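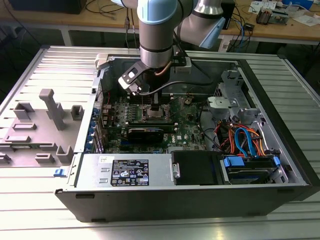 *Desktop tower on its side, with the graphics card running across the board below the CPU socket.*

## Cleaning out an old desktop PC

A computer that sits on the floor pulls in lint, pet hair and carpet fluff. Twice a year is enough for most homes. I do ours in spring and again in September.

Shut it down, switch off the power supply and unplug every cable. Hold the power button in for a few seconds. Then take the tower somewhere you don't mind getting dusty. A garage bench or a porch is better than the kitchen.

- Lay the case flat, open side up.
- Touch bare metal on the case before you reach in.
- Hold each fan blade still with a finger while you blow it out. Use short bursts and keep the can upright.
- A soft, dry paintbrush gets dust off the board. Don't use a household vacuum inside the case.
- Wash foam filters in dish soap and leave them overnight before they go back.

Leave the CPU cooler alone unless the machine is running hot. If you do take it off, wipe the old paste away with 90 percent rubbing alcohol and a coffee filter. Paper towels shed.

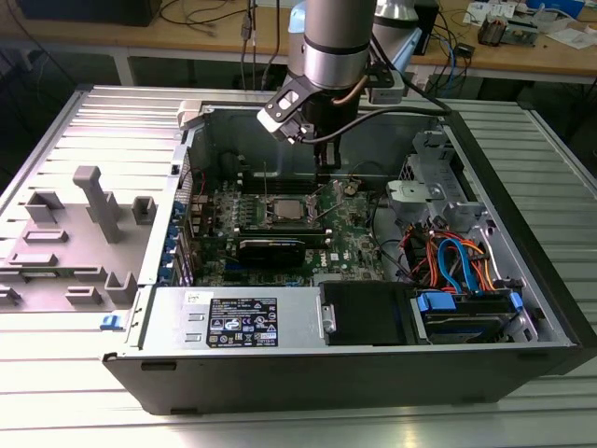 *The CPU in its socket, with the metal retention frame and lever arm.*

New paste goes on the top of the chip only, a dab the size of a pea. Tighten the cooler screws a little at a time, working corner to corner.

Felista Ogola wrote in to say she keeps case screws in an egg carton, one cup for each step. A muffin tin does the same job.

Before closing up, press on the memory sticks and check that no cable is touching a fan. Plug in the monitor and power, start it once with the panel off, and listen for scraping.

*Last updated 27/03/2022*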